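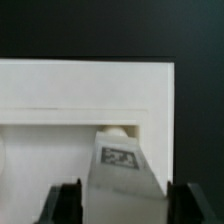

A reader in Nava wrote to say that she had painted the inside of her cupboard white twice, and both times had gone back to the plain wood within a year, so would we please stop telling people that white is easy. It was a fair letter, and it sat on my desk through most of July while I tried to work out how to answer it. She had followed an old column of mine, which makes me partly responsible, and she had sent along her receipts (two cans of Trutero satin, the small ones) as if I might pay her back.

I have been thinking about white cupboards and white boxes and white recesses for a good deal longer than one letter. My own house has a built-in unit in the back room that was there when we moved in, a great square thing in a brown varnish the color of strong tea, and for the first winter I hung scarves over the worst of it. Then I painted it, one open compartment at a time, over a spring that seemed to have no dry weekends in it at all. I know what she means. A white recess shows you every fingerprint, every drip, and every corner where you were in a hurry.

But I still like them, and I'd like to make the case for them again, a little more carefully this time.

What I love about a pale opening in a pale front is the shadow. People worry that white on white will look flat, like a refrigerator seen from across the room, and they reach for a contrasting back panel in green or mustard before they have lived with the plain one for even a week. Give it the week! In the morning my compartments are nearly blue inside. By four in the afternoon the upper corners have gone a soft beige, and a step or a groove along the front that you'd never notice at noon draws a line as neat as a pencil's. You don't have to buy any of that. It comes with having an edge and a window.

The edges are where the money and the patience should go. When I visited the Stitonov workshop, up past the reservoir road, I spent an entire morning watching cupboard fronts being finished and came away with sawdust in my tea thermos and a new respect for sandpaper. They use four grades there, from coarse to something that feels like the back of a playing card, and the last one is used only on the rims. A crisp rim catches a bit more light than the face beside it, and that bright little line is what makes a plain front look cared for. Paint softens an edge every time you add a coat, so if you put on five thick ones (I did, on my first compartment, and it looks iced) you will lose the line for good. Thin coats, and a light sanding between them, and stop sooner than you want to.

Gloss is the other place where people come to grief. My reader used satin, and I suspect satin was her trouble. On the outside of a door it's perfectly sensible, and it wipes down nicely if you have children or a cat who rubs along things. Inside a recess, though, it bounces the light around from wall to wall until you see every brush mark you ever made. I use matte inside now, always. It does mark more easily, and I keep a jar of the leftover paint with a small brush taped to its lid, and touch up twice a year when I'm in the mood for it.

Then there is the question of what to put in the thing, and here I get letters of quite another kind. Many of you fill an open compartment the way you would fill a suitcase. I used to do it too. Mine held seed catalogs, a cracked pitcher, candles, batteries, somebody's harmonica, and a bowl of keys to doors we no longer had. It took me an embarrassingly long time to see that the compartment I liked best was the one I had emptied to paint and hadn't gotten around to filling.

So try one object, and try a pale one before you rule it out. Frosted and milky things do very well against white. They pick up the same grays as the walls and then do something a bit different with them, and a shape that widens toward the bottom sits more comfortably than one that looks ready to tip. I have a frosted Divberg jar, bought at a yard sale for less than a cup of coffee, that has been moved to every compartment in the house. Set a little to the right of center, it looks as if it had always lived there. Dead center, for some reason, it looks like a trophy.

A dark wall behind or around the unit helps more than almost anything else. We went to a very deep green in the back room, so deep that visitors call it black in the evenings, and the white came forward as though someone had scrubbed it. It was the cheapest change we made, though it did take 15 hours of my life and a good pair of trousers. If you rent, or if you can't face a dark wall, a board painted dark and slipped behind a freestanding cupboard gives you a fair taste of it, provided it sticks out far enough on one side and over the top.

As for my reader in Nava, I wrote back in the end. I told her that the plain wood sounded lovely, that I was sorry about the satin, and that if she ever felt like a third try she might do one compartment only, in matte, and leave the rest as they are. She answered on a postcard of the harbor. She's thinking it over, and she has asked me which sandpaper.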